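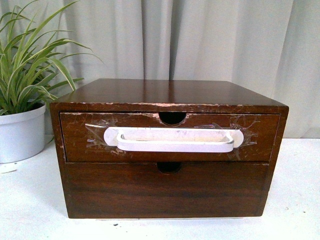 # Two-drawer tabletop cabinet, dark brown, secondhand

I list a lot of small storage here, and I'll admit this is the piece I've been slowest to put up, mostly from liking it. It's a low, wide little cabinet with two drawers, one above the other, in a dark reddish-brown glossy finish with plenty of wood grain showing on the front (more of it the lower you look). It sits on a tabletop, a dresser or a deep shelf, and it's wider than it is tall, so it doesn't loom over everything else you've got up there.

**Stock number:** 3741
**Price:** $37
**Shipping:** $30 flat, or free pickup from the shop
**Condition:** used, with wear on the top front edge (please read on!)

## The wear

Let's get this out of the way first. The finish along the front of the top is chipped, and it's a ragged strip that goes nearly the whole width. You see a paler, pinkish-tan layer where the dark stain has gone. There are a few light scuffs on the left side too, up near the front corner. The rest of the top is smooth and still has its shine.

I haven't touched any of it. A furniture marker in a dark brown would calm that edge down a lot, and if you want to go further, Rhiannon Hopkin wrote up a nice method for our shop blog in February using tinted wax and an old gift card. She'd tell you to go one shade lighter than you think, then build it up. I've ruined a jewelry box by going too dark in one pass, so I'm passing that on with feeling.

Or leave it alone! I like a piece that looks like it's been used, and once there's a runner or a tray on top you may well stop noticing.

## The handle and the notch

The upper drawer has a long white bar handle across the middle, with rounded oval plates at each end. It's more of an off-white, with a touch of pink to it, and it has some smudges and dirt marks on it. I'd start with dish soap and a soft toothbrush before anything stronger. The pale handle against the dark wood is what sold me on the cabinet in the first place – it's a bit odd, a bit kitchen, and I think it works.

There's also a half-moon finger notch cut into the top edge of that same drawer front. I can't tell you whether the handle was there from the start or came later, and I'm not going to guess in a listing. If you're a fan of plain fronts you could try taking it off and going by the notch, but check what's behind the end plates before you commit to anything, as you may have holes to fill.

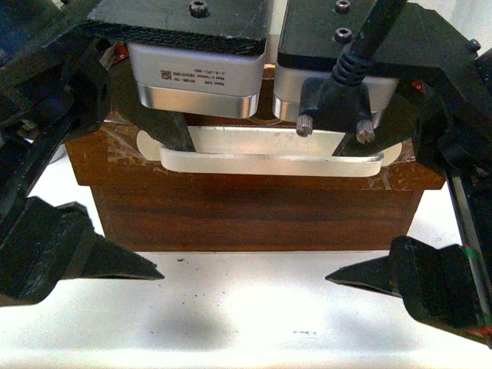

Bar handles are easy to live with on something this low, by the way. You can get your fingers in behind the bar without looking, which I appreciate at six in the morning when I'm hunting for a tea bag.

## What I'd keep in it

The upper drawer is the shallower one, so I'd give it the flat stuff: envelopes, stamps, pens, charging cables, a checkbook if you still have one. The lower one can have whatever's bulkier. Shaimaa Radwan, who shares the shop with me, wants it to be a sewing cabinet and has told at least two customers so. Trefor Griffiths thinks tea. I'd go with desk things, personally, but then I have a desk that needs help.

One small tip for any drawer set like this: line it with felt or plain shelf paper and cut the liner a hair narrower than you think you need. A liner that rides up at the side will jam a drawer faster than anything.

## Looking after it

Dust it with a soft dry cloth. For fingerprints, use a barely damp cloth and dry it right after, and keep water well away from the worn front edge, where there's less finish to protect what's underneath. No spray polish with silicone, please, especially if you plan to touch up the chips later. It makes the new color bead up and you'll be cross with me.

## Ordering

I wrap these in paper first and bubble second (bubble straight onto a glossy finish can leave marks), tape the drawers shut with low-tack tape, and double-box the lot. Put stock number 3741 in your message and I'll send you a payment link. Pickup is from the Sultetwood shop, round the back by the green door, afternoons only.

Measurements aren't on this page yet. If you're trying to fit a particular shelf, write to me and I'll get the tape out and send you width, depth and height, plus the inside of each drawer. Returns are fine within 30 days as long as it comes back packed the way I packed it.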